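Search the handbook
Go

Section 4: The Fuse Box Task

Welcome to the part of the Maltbridge Robotics Club handbook everybody flips to first! Two arms, one small fuse box and a handful of fuses make a terrific first project, and you'll learn more about lining things up in one evening than in a month of reading.

Before you start, finish the arm check in Section 3 and have a partner at the stop button. Obaidul Haque signs off first runs for the Renanham event, so book him early.

1. Lay the yellow board flat on the table and clear the middle of it.

2. Take the clear lid off the fuse box and set it well to one side.

3. Load your saved poses and set the speed to 40 percent. Save the faster settings for later, you'll get there!

4. Close one gripper on the box and the other on a fuse. Grip the fuse by its plastic body, with the blades free.

5. Line up the blades over an open slot, then lower slowly. Stop as soon as you meet resistance.

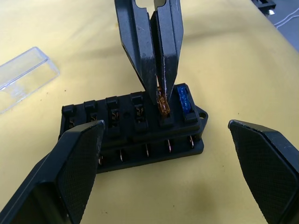
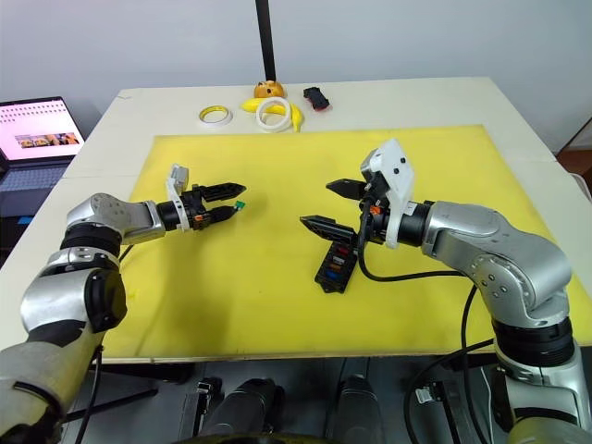 Fig. 4-2. Wrist view (first) and head view (second). Check both before you press down.

6. Push in small steps until the fuse sits straight and all the way down. If it leans, back off and line it up again.

7. Open the gripper fully before you raise the arm. A half-open finger can pull the fuse right back out.

CAUTION: Keep hands off the board while either arm is powered. Use the stop button first, then reach in.

CAUTION: Route cables so they can't snag when an elbow swings.

NOTE: The box is for practice only and must never be wired to a supply.

NOTE: Log every try, even the ugly ones. Daiane Vieira's team logged 200 tries in July, and their notes on slipped grips are a great read (see the Queiroz folder on the club drive).

Once you can seat a fuse three times running, go on to Section 5, Putting the Lid Back On. It's a fun one!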